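September, pushing policy, second run

Pendau finished its overnight training and I am thrilled with this one! Same arm, same black rod on the end, same blocks on the wooden board. The only change is how we feed it the instruction. Last week's version got a single label for each task (700 demos, one label each). Now every demo carries 5 different wordings, written by whoever was in the lab, so "shove the green star over to the reds" and "green star, join the red ones" both count.

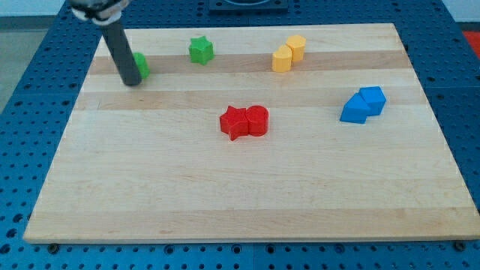

Colour words are rock solid now. Shape words are better than I'd hoped, and it even coped with "the pointy one" when I typed that in for fun. Relative directions are still the weak spot: "a bit left of the cube" gets a confident push and then a lot of dithering at the end. Thibault Chauvin reckons the behaviour comes from the demos, where people tended to slow down and fiddle before stopping. I'd like to trim the last 10 frames from each and see if he's right.

Score so far, 40 trials on wordings it never saw in training: 31 reached the goal. The old version managed 18 on the same list. Wow.

To do: retrain with trimmed endings, rerun the same 40, copy the logs to Maillard before the disk fills up again.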